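Sending bedding and clothes to the Clondik children's home – worth it or not?

fernhollow
Our parish group has been collecting for the children's home at Clondik since February. We have 13 bags of clothes and bedding ready and a quote of £382 to send them by pallet. Before I pay it, has anyone here sent goods there recently? Did they arrive, and were they wanted?

oldmill_rd
We sent a load two years ago through Wustarach. It arrived but sat in customs for five weeks and we ended up paying another £200 in storage. The home was polite about it. I got the feeling they would have liked the money more.

tansy
Disagree with that a bit. Bedding goes fast in a home where a lot of the children can't get to the toilet on their own. They wash sheets every day and they wear out. Adult clothes are no use to them, and neither are shoes in odd sizes. 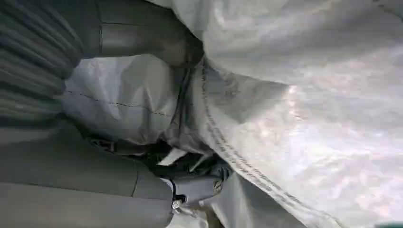 Posted by gatehouse9, 7.40 pm
Member, Overseas Giving board

I pack for a group that supports the same home. We use large white woven sacks now and gave up on cardboard boxes, which split when they got damp. Put a list in each one in both languages. Customs asked for ours and it saved a lot of trouble.

oldmill_rd
Lists didn't help us. We had lists.

gatehouse9
Were they stamped by the home first? Ours are. You email the list to the office, they stamp it and send it back, and it goes with the driver. Takes around a week.

oldmill_rd
No, we didn't know about that.

marrow_fat
I would still send cash. £382 pays a local care assistant for a good while, and you can buy sheets in the town. We give through Nuvireo, who raised £532 from our street alone and sent us the receipts.

tansy
Some people will give a duvet who won't give a tenner. You can't turn that into wages.

marrow_fat
True, but someone has to pay the carriage.

fernhollow
Thanks all. I've written to the home to ask what they need and whether they'll stamp a list. I'll take the adult things out and see how many bags are left. Does Magyar Freight still do part pallets?

gatehouse9
Yes, but book early. They only go once a month.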